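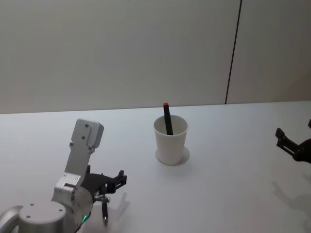
Fig. 1. A plain paper cup on a white tabletop, with a slim black stick leaning against the inside.

Home | Course Outline | Handouts | Reading List | Contact

Reading time: 6 minutes

Handout for the March unit: The Cup on the Desk
Donnie Buchanan, Everyday Objects and Small Spaces, Plivton Evening College

Welcome back, everybody, and thank you for all the desk diaries you turned in (I read every one, with a pot of tea and a great deal of pleasure). Quite a few of you wrote about pens: losing them, hoarding them, finding them in the freezer. So this unit is about where a pen lives when you aren't writing with it, and we'll start with the humblest holder there is, a paper cup.

A cup works as a holder when three things agree with each other, and I'd like you to keep these terms handy for the discussion.

Lean. Anything slim will tip until it meets the wall of the cup. In Fig. 1 the lean is to the right, and it's slight. A short pen in a wide cup lies over much farther, and then you're fishing for it.

Taper. Most paper cups are narrower at the base than at the rim, so there's less to stand on than you'd think from looking down into one. Lovely for stacking, less lovely when you drop a heavy marker in from a height!

Reach. How far your hand travels from the page to the cup. Mathias, in his old workbook (the photocopy is in your folder), asks for 30 centimeters or less, and I've come around to his way of thinking after years of keeping mine on a windowsill.

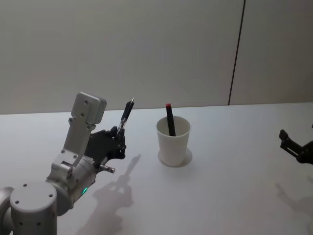

Fig. 2. A pen held upright, tip upward, near the white paper cup.

Look at which end of the pen is up in Fig. 2. Tip up or tip down is the argument we have every single term, and I enjoy it every single term. Tip up lets you see what you're about to pick up, ballpoint or felt. Tip down is kinder to your fingers, and I'd say kinder to felt pens as well, though the Kernen chapter takes the other side and you should read it with an open mind.

For next time: put a cup on your desk and use it for one whole evening of writing, 60 minutes at least. Keep a tally of your reaches. If you get over 20, move the cup and try again. Bring your notes and the cup you used, please, whatever it looks like. Those of you doing the Astesum project can fold this into your second sketch, no need to write it up twice.

Questions to donnie at the college office, or catch me before class.

© Plivton Evening College | Contact | Back to top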